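Keeping Clothes Hangers in Order
By Dayana Valderrama

Most closets have too many hangers and the wrong kinds. Sort them once a year and the job stays small. I do mine in April, when the coats go to the back. 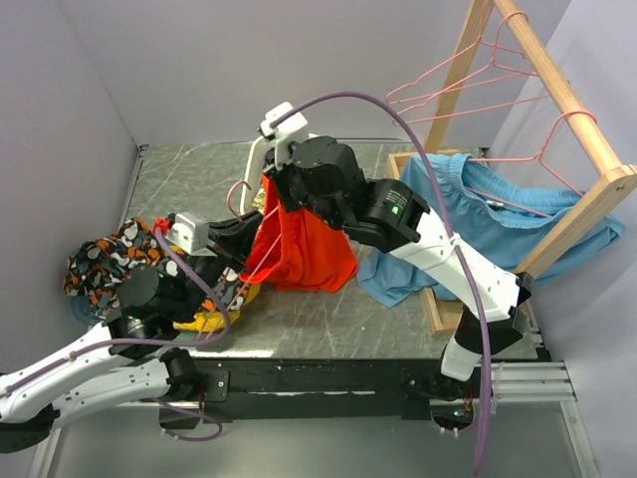 Start by taking out every hanger with nothing on it. Bent ones, cracked ones and any with a peeling coating go in a separate pile. Rough spots will snag a knit.

Wire hangers are fine for shirts and light blouses. They are poor for sweaters, which get points at the shoulders. Fold sweaters over the bar of a thicker hanger, or put them on a shelf.

To stop straps from sliding off, wrap a rubber band around each end. Pipe cleaners work too and don't leave marks on pale fabric.

Rust stains on a collar usually come from an old wire hanger. Lemon juice and salt will lift a fresh one from white cotton. Leave it for an hour, then rinse well and wash as usual. Test colored fabric on an inside seam first.

If pants slip, clip a clothespin at each side of the waistband. Heavy jeans do better on a hook.

Face all the hooks the same way. It makes it easier to lift out an armful when you move or paint.

Many dry cleaners take back clean wire hangers. Tie them in bundles with string so they don't tangle in the car. Ask before you go. The one I use in Skoltbridge only takes them in the morning.

Filed under: Closets, Laundry
3 comments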